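테페라 소개

안녕하세요, 테페라입니다. 저희는 부엌일을 가르치고, 부엌일을 대신 해 드리고, 가끔은 옆에 서서 같이 해 드리는 작은 회사입니다. 요리 학원이냐고 물으시는 분이 많은데 요리는 조금밖에 안 가르칩니다. 설거지, 개수대 관리, 그릇 말리기와 넣기, 조리대 닦기, 찬장 정리, 그러니까 밥을 먹고 난 다음부터 다시 밥을 짓기 전까지의 시간이 저희가 하는 일의 거의 전부라고 보시면 됩니다. 처음 오신 분들은 그게 배울 일인가 하고 웃으시는데, 첫 수업이 끝나고 나면 대개 질문이 한 보따리씩 생겨서 선생님을 붙잡고 집에 안 가십니다. 저희는 그 시간이 참 좋습니다.

시작은 이랬습니다

테페라를 처음 연 사람은 데스타 메콘넨 대표입니다. 원래는 큰 식당 주방에서 오래 일했고, 그중에서도 식기 세척 쪽을 맡은 기간이 제일 길었습니다. 식당 설거지라는 게 손이 빨라야 하는 일이지만 순서를 모르면 손이 아무리 빨라도 소용이 없어서, 유리컵을 먼저 하고 기름 묻은 것을 나중에 하는 그 간단한 순서 하나로 퇴근 시간이 달라지곤 했다고 합니다. 그러다 이웃집에 저녁을 먹으러 갔다가 설거지를 거들게 되었는데, 그 집 어머니께서 뒤에서 가만히 보시더니 다음 날 친구분을 데리고 오셔서 다시 한번 보여 달라고 하셨답니다. 대표는 지금도 그때 얘기가 나오면 귀가 빨개집니다.

첫 수업은 그 어머니 댁 부엌에서 했습니다. 수강생은 3명이었고 수업료는 김치 한 통과 말린 고사리였습니다. 칠판도 교재도 없이 개수대 앞에 둘러서서 쌓인 그릇을 하나씩 씻어 가며 이야기한 것이 다였는데, 그때 하던 방식이 지금까지 그대로 이어지고 있습니다. 교재는 그 뒤에 생기기는 했습니다. 하지만 아직도 수업의 첫머리는 늘 개수대 앞에서 시작합니다.

트론두르게이트로 옮겨 오면서

그 뒤로 몇 군데를 옮겨 다니다가 지금의 트론두르게이트 건물 1층에 자리를 잡았습니다. 3월이었는데 바람이 어찌나 불던지 이삿짐 상자 뚜껑이 자꾸 날아가서 다 같이 뛰어다닌 기억이 납니다. 예전에 반찬가게가 있던 자리라 배수가 잘되고 바닥 물매도 잘 잡혀 있어서, 공사하러 오신 기사님이 여기는 손댈 게 별로 없다고 하셨습니다. 그 말씀을 듣고 어찌나 안심이 되던지요. 실제로는 수도꼭지를 바꾸고 벽 줄눈을 다시 채우느라 꽤 고생했지만요.

이름에 대해서도 자주 물어보십니다. 테페라는 데스타 대표의 할머니 댁 대문에 걸려 있던 집안 이름에서 따왔습니다. 할머니는 밤에 그릇을 다 엎어 놓아야 주무시는 분이었고, 손주들이 물컵 하나라도 남겨 두면 자다가도 일어나서 씻으셨다고 합니다. 저희 직원들은 그 정도까지는 아닙니다. 그래도 퇴근하기 전에 행주를 삶아서 펴 널고 가는 습관만큼은 할머니 덕이라고 생각하고 있습니다.

저희가 하는 일

가장 오래된 것은 '투테로' 과정입니다. 저희가 붙인 이름이고, 집에서 살림을 처음 시작하시는 분들을 위한 기초반입니다. 자취를 막 시작한 학생도 오시고, 평생 부엌에 들어가 본 적이 없다가 은퇴하고 나서 오시는 아버님들도 계십니다. 개수대에 무엇을 쌓아 두어도 되고 무엇은 안 되는지, 물에 불려야 하는 그릇과 바로 씻어야 하는 그릇은 어떻게 나누는지, 금속 볼과 플라스틱 그릇은 기름이 남는 모양이 어떻게 다른지, 수세미는 언제 버려야 하는지 같은 것을 차근차근 해 봅니다. 젓가락만 따로 다루는 시간도 있습니다. 젓가락은 손잡이 쪽보다 끝 쪽 홈에 때가 끼기 쉬운데, 한꺼번에 쥐고 비비면 다 씻은 것 같은 기분만 들거든요. 이 시간이 의외로 인기가 많습니다!

지금까지 투테로 기초반을 마치신 분이 715명입니다. 수료증을 드릴 때 번호를 적어 드리기 때문에 저희도 숫자를 알고 있는데, 200번째 수료생께는 대표가 직접 뜬 수세미를 드렸습니다. 받으신 분은 아까워서 못 쓰고 벽에 걸어 두셨다고 하네요. 쓰셔야 합니다. 수세미니까요.

두 번째는 방문 정리입니다. 댁이나 작업장 부엌에 저희가 직접 찾아가서 조리대와 개수대 주변을 같이 정리해 드리는 일인데, 여기서 저희가 꼭 지키는 것이 있습니다. 저희 마음대로 물건을 버리지 않습니다. 빈 병 하나, 비닐봉지 하나도 여쭤보고 옮깁니다. 남의 부엌에 들어가 보면 왜 여기 있을까 싶은 물건이 꼭 하나씩 있는데, 여쭤보면 다 이유가 있습니다. 콩나물 씻을 때만 쓰는 바가지라든가, 돌아가신 아버지가 물을 받아 드시던 컵이라든가요. 그런 얘기를 듣다 보면 정리하러 갔다가 차를 두 잔씩 마시고 오는 날도 있습니다.

세 번째는 플루루스라는 이름으로 하는 공동 부엌입니다. 트론두르게이트 1층 안쪽에 있고, 수업이 없는 오후에는 동네 분들이 신청해서 쓰실 수 있습니다. 김장철에는 자리가 금방 차고, 한여름에는 오이지를 담그러 많이들 오십니다. 쓰고 난 뒤의 설거지와 정리까지가 이용 시간에 들어 있으니 시간을 넉넉히 잡아 주세요. 마감 시간이 오후 8시인데 7시 50분에 불을 끄시면 그날은 저희와 함께 늦게 가시게 됩니다.

함께 일하는 사람들

데스타 메콘넨 대표는 기초반을 맡고 있습니다. 목소리가 조용한 편이라 물을 틀어 놓으면 안 들린다는 의견이 많아서 요즘은 물을 잠그고 말씀하십니다. 물도 아끼고 좋습니다.

키두스 렌초 실장은 방문 정리와 플루루스 운영을 책임지고 있습니다. 원래 목공을 하던 분이라 선반을 보는 눈이 있고, 벽 쪽에 좁은 틈만 있으면 거기에 맞는 나무 선반을 짜 오십니다. 방문 정리를 신청하시는 분들 가운데에는 선반만 물어보시는 분도 계신데, 선반 제작만 따로 받지는 않으니 양해 부탁드립니다. 다만 정리를 하다가 필요해 보이면 먼저 말씀을 꺼내실 확률이 아주 높습니다.

그 밖에 오전반과 저녁반을 나누어 맡는 선생님들이 계시고, 대부분 기초반을 수료하고 나서 조금씩 거들다가 그대로 눌러앉은 분들입니다. 그래서 수업 중에 선생님들끼리도 자기 집에서는 다르게 한다며 한참 이야기를 나누는 일이 있습니다. 그릇을 엎어서 말리느냐 세워서 말리느냐로 점심시간이 다 지나간 적도 있습니다.

저희가 생각하는 부엌

저희는 반짝반짝한 부엌을 목표로 하지 않습니다. 방금까지 뭘 하던 흔적이 있는 부엌, 식구들이 손 뻗으면 뭐가 어디 있는지 아는 부엌이면 충분하다고 생각합니다. 개수대에 그릇이 좀 담겨 있어도 괜찮고, 건조대가 꽉 차 있는 날도 있는 거지요. 타일로 된 조리대는 줄눈에 물때가 끼니까 하루 한 번 마른행주로 훑어 주시고, 세제 병 밑바닥은 생각날 때마다 들어서 닦아 주세요. 병 밑에 고인 물이 제일 오래 남습니다. 이 얘기는 수업 때마다 하는데도 계속 하게 됩니다.

상을 받은 적은 없습니다만, 상담 공책은 자랑하고 싶습니다. 전화로 오는 질문을 받아 적는 공책인데 지금 271쪽까지 왔습니다. 냄비 바닥이 탔다는 질문이 제일 많고, 도마 냄새, 막힌 배수구가 그다음입니다. 수강생이 아니어도 물어보실 수 있으니 편하게 전화 주세요. 당장 답을 못 드리는 것은 적어 두었다가 해 보고 다시 전화를 드립니다.

수업 신청과 방문 안내

기초반은 매달 새로 열리고, 신청은 전화나 방문으로 받습니다. 앞치마는 저희 것을 쓰셔도 되는데 손에 익은 고무장갑이 있으면 가져오시는 게 좋습니다. 장갑은 크기가 안 맞으면 그릇을 놓치게 되더라고요. 왼손잡이이신 분은 신청하실 때 미리 말씀해 주시면 건조대가 왼쪽에 오는 자리로 잡아 드리겠습니다.

방문 정리는 먼저 전화로 부엌 크기와 개수대 모양을 여쭤본 뒤에 날짜를 정합니다. 저희가 간다고 미리 치워 두시는 분이 정말 많은데 안 그러셔도 됩니다. 평소에 쓰시는 그대로 두셔야 저희도 어디에 무엇이 있으면 편하실지 알 수 있고, 그래야 저희가 다녀간 뒤에도 손이 덜 헷갈리십니다. 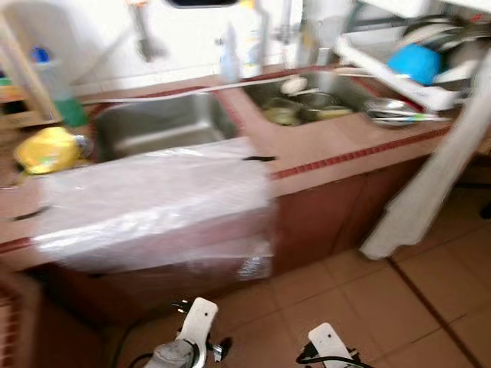 아이와 함께 오셔도 괜찮습니다. 낮은 발판이 준비되어 있고, 칼을 쓰는 시간에는 선생님 한 분이 아이들과 따로 콩을 고르거나 행주를 갭니다. 트론두르게이트 정문으로 들어오시면 엘리베이터를 타지 마시고 복도 안쪽으로 쭉 걸어오세요. 오전 10시부터 문이 열려 있고, 수업 중에는 물소리 때문에 초인종을 잘 못 들으니 그냥 문을 밀고 들어오시면 됩니다.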